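首页 动态 专题 回复 关注 登录

Plivader石材养护中心 发布
2019年7月29日
执笔:Yogesh Tomar

1/ 本中心今日起以连续发文的形式,公布《室内石材台面日常养护须知》修订要点。修订稿适用于办公楼、学校、诊所及住宅内的水平台面,墙面与地面另行发布,不在本次范围之内。全文印刷本可向各服务点索取。

2/ 现行须知自一月试行以来,中心陆续收到物业单位与住户的书面意见。意见集中在三个方面:清洁剂如何选用,防护剂多久补涂一次,以及纹理与裂缝如何区分。本次修订主要围绕上述内容展开,章节次序亦作相应调整。

3/ 首先说明术语。市面上常以“大理石”统称各类带纹石面,其中既有碳酸盐类天然石材,也有花岗岩、石英岩,还有人造石和印花饰面。各类材料对酸、热、磨损的反应差别很大。养护之前,请先向供货方核实材料名称,并索取书面凭据存档。

4/ 无法取得凭据时,可查阅原施工图纸中的材料表。图纸亦缺失的,请联系专业人员到场辨认。中心不建议住户自行滴酸测试。酸液一旦接触碳酸盐类石材的抛光面,会留下难以擦除的失光点,后续只能重新研磨。

5/ 关于日常清洁。使用中性清洁剂,配软布或超细纤维布。先清除浮尘和砂粒,再行湿擦,最后以干布收水。请勿使用钢丝球、百洁布粗面及去污粉。上述工具在试行稿中列于附录,修订稿将其移入正文首章。

6/ 食醋、柠檬汁、除垢剂、洁厕剂均属酸性,不得用于碳酸盐类石面。含氯漂白剂亦不宜长期使用。部分“多用途”清洁剂并未在正面标签注明酸碱性,请查看背标或向厂家索取安全资料。

7/ 有单位来函询问,能否以自来水代替清洁剂。可以。对于仅有浮尘的台面,清水擦拭已经足够。水质偏硬的地区,应特别注意收水这一步,龙头周围的白色水垢大多由此形成。

8/ 关于稀释。以本中心采用的Irken中性浓缩液为例,日常擦拭按每桶200毫升投放,桶的规格见包装。请勿自行加量。加量之后表面容易残留一层薄膜,触感发涩,光泽下降,住户往往误以为石材受损。

9/ 薄膜的处理方法:用清水反复擦拭,更换干净的布,直至布面不再起泡。如仍有残留,请停用该清洁剂,改用清水维护一段时间后再作判断。此阶段不要打蜡,也不要补涂防护剂。

10/ 关于纹理。来函中最常见的疑问,是台面上的浅色细线究竟属于天然纹路还是开裂。许多石面本身即带有网状细脉,颜色由灰白至锈褐不等,走向也不规则,外观与裂纹十分相近。附灰色石纹台面图三幅。
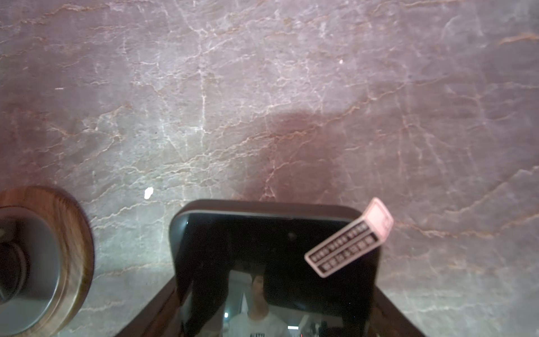
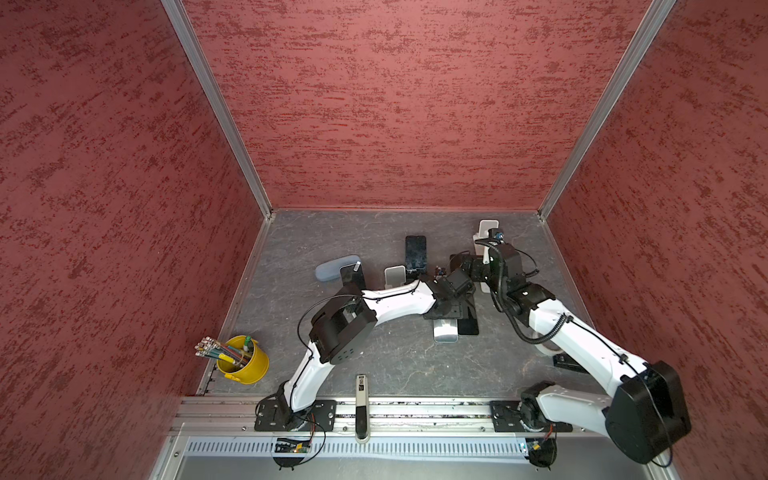
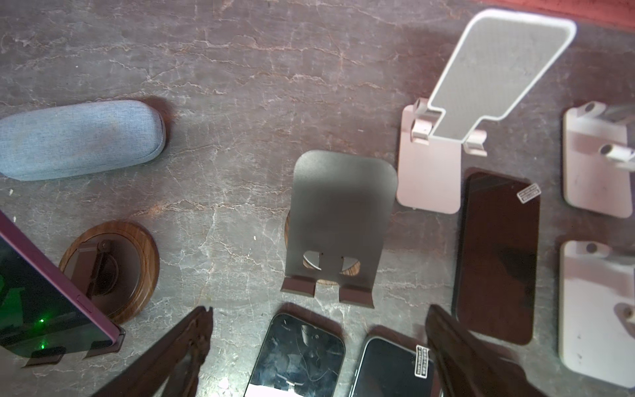 灰色石纹台面三幅。第一幅可见浅色细纹与锈褐色细脉交错;第三幅台面带红褐色纹路。

11/ 初步判断可用指腹。关闭其他干扰光源,以手电贴近台面斜照,同时用指腹横向轻抚疑似部位。若触感平滑、反光连续,多为天然纹路。若有台阶感、卡指感,或反光在该处中断,应按疑似裂缝登记。仅凭照片不能下结论。

12/ 另有一种情况介于两者之间,行业内习惯称为“石筋”或“闭合裂隙”。此类线条在矿体形成过程中即已存在,出厂时通常经过胶补。它并不等同于损坏,但受冲击时较为薄弱。登记时请单列一栏,勿与裂缝混记。

13/ 登记疑似裂缝时,请记录位置、走向、端点,并在两端贴可移除标记。过一段时间复查,观察端点是否越过标记。未越过的,继续观察即可。已越过的,应停止在该处放置重物,并联系施工方检查下方支撑。

14/ 支撑问题值得单独说明。台面开裂的起因常在柜体:柜体沉降、垫片脱落、开孔转角过尖、悬挑过长,都会使应力集中。只补裂缝而不处理支撑,修补处日后仍可能再次开裂。Furnolness服务点的检查表已将柜体调平列为首项。

15/ 关于防护剂。防护剂分渗透型与成膜型。渗透型进入石材孔隙,不明显改变外观;成膜型在表面形成涂层,磨损后需整体去除再行重涂。室内食品接触区域选用何种产品,应以产品自身的合格文件为准,本中心不作替代性认定。

16/ 是否需要补涂,以滴水法检查。取清水滴于不显眼处,静置后擦干,观察石面颜色有无变深。颜色无变化,说明防护仍然有效。颜色变深且恢复缓慢,可以安排补涂。试行稿曾规定固定周期,修订稿予以取消,改为按检查结果办理。

17/ 取消固定周期的理由在于使用强度差异过大。茶水间台面与会客室台面若按同一周期补涂,前者不足,后者过度。过度补涂同样会造成问题,多余药剂不能渗入,干后发花,清除颇费工时。

18/ 补涂完成后,台面应静置24小时,其间不沾水、不置物、不覆盖塑料膜。请在现场放置告示,并通知夜间保洁人员。过往投诉中,有相当一部分源于交接不清:白天完成涂布,当晚即被湿擦。

19/ 关于污渍。请先分清来源,再定处理方式。油类污渍颜色深而边缘模糊;茶、咖啡、酒类偏褐;金属锈迹多呈橙黄,形状往往与器物底部相同。来源不明时,宁可暂缓处理,也不要轮番试用各种药剂。

20/ 油渍可用敷剂吸附。将敷剂调成糊状,覆盖范围略大于污渍,薄膜封边,待干后用塑料刮片取下。一次未尽可以重复。请勿用金属刮片。敷剂取下后的部位颜色可能暂时偏浅,属于正常现象,应待石材充分干燥之后再比较色差。

21/ 锈迹处理须由专业人员进行。市售除锈剂多为酸性,用于碳酸盐类石材将直接损伤抛光面。需提醒的是,部分石材本身含铁矿物,锈褐色脉纹属天然成分,反复除锈既无必要,也会破坏原有外观。开工前请查阅验收时留存的样板。

22/ 关于失光与划痕。轻微失光可用石材抛光粉局部处理,先在不显眼处试做。划痕若以指甲可明显感知,则需研磨。修订稿规定研磨自200目起,逐级过渡,至400目时停机检查平整度,确认无误后方可继续向上。跳级研磨所留磨痕,在侧光下极为明显。

23/ 研磨作业一律湿磨,并做好周边遮挡与积浆收集。石粉浆不得倒入洗手池或地漏。干磨会产生可吸入粉尘,室内禁止采用。作业人员的防护用品由承接单位配备,业主方有权在开工前查验。

24/ 关于热与重物。热锅、热壶请垫隔热垫。石材一般能够承受短时受热,但局部骤热可能使胶补部位和接缝胶失效。请勿站立或跪坐于台面上更换灯具。带有硬质底座的摆件和器具,底部宜加软垫,移动时应提起,不要拖行。

25/ 接缝处的密封胶属于耗材,发黄、发霉、脱边时应予更换。请选用标明石材专用的中性胶。普通酸性硅胶可能腐蚀碳酸盐类石材,其中的油分也可能渗入浅色石面,形成沿缝分布的深色边带。

26/ 关于Garg系列样板。部分住户反映,到货板材与样板颜色不一致。天然石材同一矿口不同荒料之间存在色差,同一块板在不同光线下也会呈现冷暖差异。建议订货前到库房看整板,在板材上签字确认,并约定排版方向。小样仅供参考,不宜作为验收的唯一依据。

27/ 验收时请在安装现场的实际照明条件下查看,并保留一块同批余料。余料应注明日期、部位、供货批号,由物业档案室保管。日后修补调色、药剂试用,均可在余料上先行进行。

28/ 关于档案。每处台面应建立单独卡片,内容包括材料名称、安装单位、防护剂型号、历次检查结果及修补记录。卡片格式见修订稿附录。已使用旧版卡片的单位无需重抄,续页改用新版即可。

29/ 修订稿公布后,试行稿同时停止使用。两稿在清洁剂、补涂周期、研磨起始目数三处存在差异,请各单位通知保洁承包方,撤换张贴在工具间内的旧版摘要。合同中引用试行稿条款的,由双方协商更新。

30/ 回复两则留言。其一,问蜡是否可以继续使用:原有蜡层状况良好的,可以维持;准备改用渗透型防护剂的,须先彻底除蜡。其二,问石英石是否适用本须知:清洁部分可参照执行,防护剂与研磨部分不适用,请遵照厂家说明。

31/ 对修订稿的意见,请以书面形式提交至就近服务点,注明所涉章节及台面材料。附照片者,请同时提供斜光照片与正面照片各一张,并写明拍摄时的照明情况。墙面与地面部分仍在整理,完成后另行发文。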